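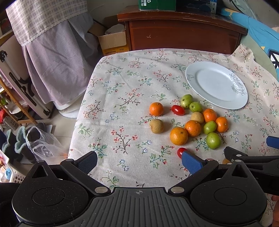 Belitz, Jun 15, 2023

Household Food Storage, Unit 5: Fruit at Room Temperature

These notes go with the second half of the unit. Read them before the practical session and bring the storage chart from Unit 4.

Ripening and ethylene

Fruit is still alive after it is picked. It takes in oxygen, gives off carbon dioxide and water, and uses up its sugars and acids. The warmer the room, the faster this goes.

Some fruit keeps ripening after harvest. Bananas, pears, peaches, avocados and tomatoes belong to this group. They make a gas called ethylene, which sets off more ripening in the same fruit and in fruit nearby. Grapes, cherries, strawberries and citrus do not ripen further in any useful way. A sour strawberry stays sour and gets soft.

Tomatoes

Tomatoes, cherry tomatoes included, are fruit in the botanical sense and should be handled as such. Unripe ones go on the counter, out of direct sun. Cold slows the changes that give flavor, and a long spell in the refrigerator can leave the flesh mealy. Fully ripe tomatoes may be chilled for a few days if they would otherwise spoil. Take them out an hour before serving. Once cut, they go in the refrigerator, covered.

Water loss

Most fresh fruit is more than 80 percent water. It loses water through the skin and through the scar where the stem was attached. Small fruit has more skin for its weight than large fruit, so it tends to shrivel sooner. A loose cover helps. A sealed bag traps moisture and encourages mold.

Do not wash berries until you are ready to eat them. Firm fruit can be washed early if it is dried well.

Bruising

Bruised cells leak, and the leaked juice browns and feeds mold. Lay soft fruit in a single layer. Check it daily and remove anything that is split or leaking.

For the practical

Weigh 536 g of mixed fruit, divide it between an open bowl and a covered one, and weigh both again on day 5. Work out the loss per 100 g for each bowl. Record the room temperature every morning.

Reading for September: Urbańczyk, chapters on cold storage and drying.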